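Murkance Clothing Swap Returns Bigger Than Ever

The Murkance clothing swap is back this September, and what a response so far! Neighbors have already dropped off 953 pieces, from winter coats to baby socks, and the bins at the Ogbonna Street library are filling up again as fast as they get emptied.

"I came in Monday with one bag and went home to fetch three more," said organizer Ifeoma Jibrin. "People here are so generous, and they have great taste!" 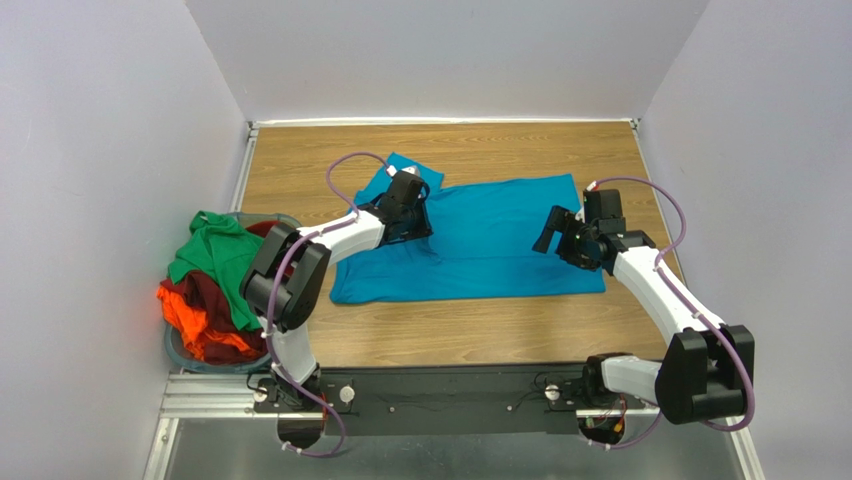 A bright blue T-shirt spread out on a wooden work table.

Doors open at 10 a.m. in Mirnateo Hall. Bring clean, wearable clothes and take home whatever you love (no tickets, no points, no limit). Ilse Wouters will be at the mending table all day with needles, thread and a huge tin of buttons, so bring that shirt you've been meaning to fix.

The first 100 visitors get a free cotton tote. Drop-off continues at the library until the evening before the swap.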